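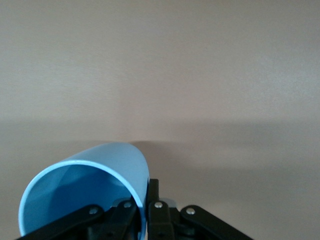
Natwood residents ask state ombudsman to look into how permit office handled Skovenar quarry complaints

NATWOOD, May – My name is Sang-wook Cheon, and I've lived on the Cha River side of Natwood long enough to have strong feelings about gravel trucks. I'm writing this release myself because our group doesn't have a press person, and I was the one who said "how hard can it be" at the last meeting. So please bear with me, and call me if something doesn't make sense!

We are the Cha River Neighbors, and this month we filed a formal request with the state ombudsman's office. We're asking for an investigation into how the regional permit office dealt with complaints about the Skovenar quarry, which is run by a company called Brerkine. The request is 119 pages long with the attachments, and it's signed by 658 people who live or work in the valley.

I want to be clear about what we're asking for. The ombudsman can't close a quarry and we haven't asked for that. What the ombudsman can do is look at whether public employees followed their own rules. We think they didn't, and we think the paperwork shows it.

The short version goes like this. Skovenar has a permit that limits blasting to certain hours and says the company has to keep dust down on the haul road. Starting two summers ago, people on the east bank began hearing blasts before breakfast. My neighbor's well went cloudy and stayed that way through the fall. I can't tell you what caused it, and neither can she, which is exactly why she wrote to the permit office and asked them to come test it. She got a form letter. So did I, when I wrote about the dust, and mine had the wrong street on it.

Over the next year and a bit, people in our group sent in seven written complaints that we have copies of, with dates and mailing receipts. Under the office's own published procedure, every one of them should have been logged, assigned to an inspector and answered in writing. We put in a records request to see the log. Two of the seven were in it. The other five weren't there at all.

The same records request turned up some emails, and I'll admit I read those at the kitchen table with my mouth open. In one of them, a permit office employee forwards a resident's complaint straight to Brerkine, with her name and home address still on it, and asks the company how it would like the office to respond. In another, the company is told which morning an inspector will be coming by. That visit was described to us later, in a letter, as a surprise inspection.

Now, there may be an explanation. Maybe somebody was new, or maybe the office really does check with permit holders before answering anybody – I don't know, and that's the sort of thing I'd like a person with subpoena power to find out. We haven't named individual employees in this release and we're not going to. The names are in the filing, where they belong.
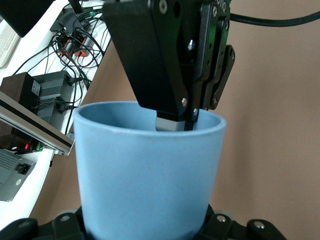
Does the ombudsman have to open an investigation now that the request is in?

The office has to review what we sent and tell us in writing whether it will open a case, but the decision to go ahead is up to the ombudsman.

If it does open one, staff can interview permit office employees and pull files that we weren't able to get. Several of the pages we received were blacked out from top to bottom, including what looks like a whole exchange about the haul road. We've asked the ombudsman to review those with the black parts taken off.

We've also asked for three things to happen while everybody waits. We'd like the five missing complaints put in the log with their original dates. We'd like residents' home addresses kept out of anything that gets sent to a company. And we'd like somebody from the state to test the wells on the east bank, starting with the ones closest to the haul road. None of that needs a finding from anyone, and the permit office could start on it tomorrow if it wanted to.

Seung-woo Na, who put together most of the timeline in our filing, asked me to include a few words from him too. "I went into this thinking we'd lost a letter or two in the mail," he said. "Then I laid out the receipts next to the log and spent a whole evening looking for my own complaint. I drove that one over and handed it to the front desk. They stamped it. I have the stamp, and I'd like to know where the letter went after that."

We sent the permit office and Brerkine a copy of our request on the same morning we filed it. The permit office has confirmed it got its copy. We hadn't heard back from the company when I sat down to write this, and if we do, we'll pass its answer along in full.

I know there are people in Natwood who work at the quarry, and some of them are friends of mine. A couple of them signed. Others told me they'd rather not, and I understand that completely (nobody's getting the cold shoulder at the diner over it, at least from me). The quarry pays decent wages and it put up money for the ball field lights. My complaint is with an office that's supposed to open its mail.

We're holding a public meeting at the Natwood grange hall at 7 p.m. the evening after this release goes out. There'll be copies of the filing to read there, with home addresses removed, plus a table where you can get help writing your own statement if you ever sent in a complaint about Skovenar. Bring whatever you've got – letters, receipts, photos of your windowsills. Reporters are welcome and can record if they ask people first.

We printed 1500 flyers for the valley and the last box is on my porch, so if you can take a stack to the upper road, please come by and grab some.

Media contact: Sang-wook Cheon, Cha River Neighbors, Natwood. I'm best reached in the evening, and Seung-woo Na can answer questions about the timeline and the records request.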